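Thread: Deten parallel jaw vs. plain rod for pushing tests

shimstock77
Has anyone run the Deten two-finger against a plain rod end effector? I need to shove small blocks around, and the Deten costs 1755 before the cable, which is sold separately, like fries.

opto_gremlin
If you're only pushing, a rod. I had the Deten on a Ledel arm from February on, and the fingers spent the whole time closed, being an expensive rod.

Jullo_owner
Disagree. With the jaw you can at least pick up the block you just knocked on the floor. I've had over 77 of those.

opto_gremlin
Have you considered missing the edge?

shimstock77
What about the tip? Flat or rounded?

mapleboard
Rounded. Flat ones catch a corner whenever the arm is slightly out of plumb, and mine has never been in plumb. I'm on a black cylindrical rod over a maple board, board sitting on the perforated table. Stars and hearts are the nasty shapes, the cylinders just roll their eyes and slide.

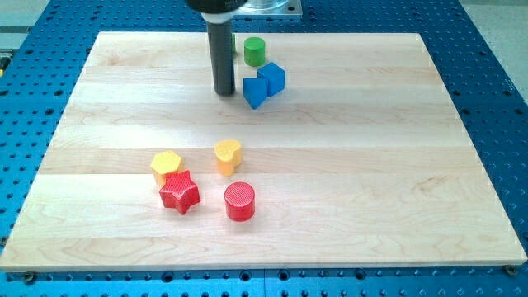 Controller matters more than the tool anyway. The Villanueva box gave me smooth short pushes once I dropped the speed to 7 percent. At the default it plays pool.

Jullo_owner
7 percent? Do you bring a book?

mapleboard
Two.

opto_gremlin
Villanueva firmware 1944 fixed the default, for what it's worth. It broke the jog buttons.

shimstock77
Ordering a rod, then. Will report back once I find out what thread the flange takes.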